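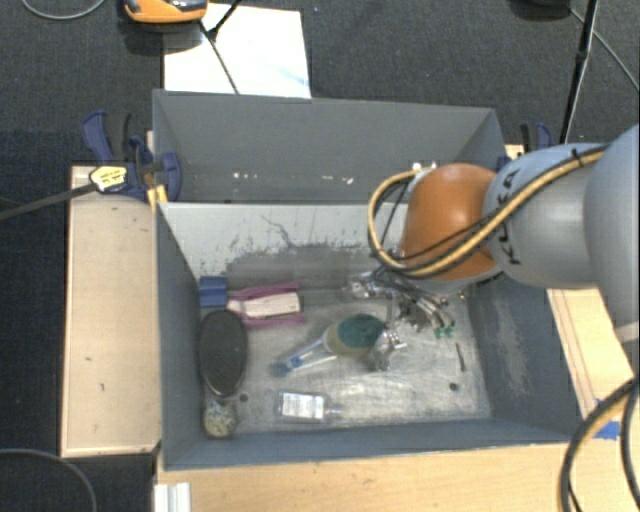

Cable loop keeps snagging on our bin picking cell, how do you dress yours?
Posted by Brilutlow in Robot Cells, June

Hi all! I look after a small picking cell with a KUKA arm over a gray two-section bin (clamped to the table, wood boards around it). The gripper cable comes down the arm, crosses the orange joint near the end and swings out in a wide loop to the left. One small black tie holds it higher up and that's it. On long runs the loop catches the bin wall when the wrist turns, and yesterday I got a gripper dropout at pick 1229. Plugged it back in, fine for 136 picks, then dead again. Do I shorten the loop, or am I going to rip something out? Also the bin creeps a little, even with the clamps on.

Clerkoritz
Don't shorten it yet! I did that on mine and tore a connector the same afternoon (my boss was thrilled). Jog the wrist slowly to both ends of its travel, arm up high, and watch the cable the whole way. You want it a bit slack at the worst spot. Whatever is left over goes back up the arm, past the tie. Then add a second tie, a wide hook-and-loop one, just above the orange joint, snug enough that it stays put but you can still slide the cable with your fingers. Those thinner black wires running with the yellow one should get their own slack, mine always broke first. And if it died twice, I'd swap the cable anyway. Mine tested fine lying on the bench and failed only when bent.

Mujić
just limit the wrist angle in software, took me 2 minutes

Titutmont
Agree with Clerkoritz on the ties. Limiting the wrist works too but you'll lose picks in the corners, and I see you've got stuff sitting right in them.

For the creeping bin, wipe the clamp pads and the wall where they bite, then put tape on the table along the bin edges so you can tell if it moves. Check it every morning before you hit start. If it has shifted, redo your bin corners or the fingertip will find the wall for you. I fought that one for 403 picks before I caught on.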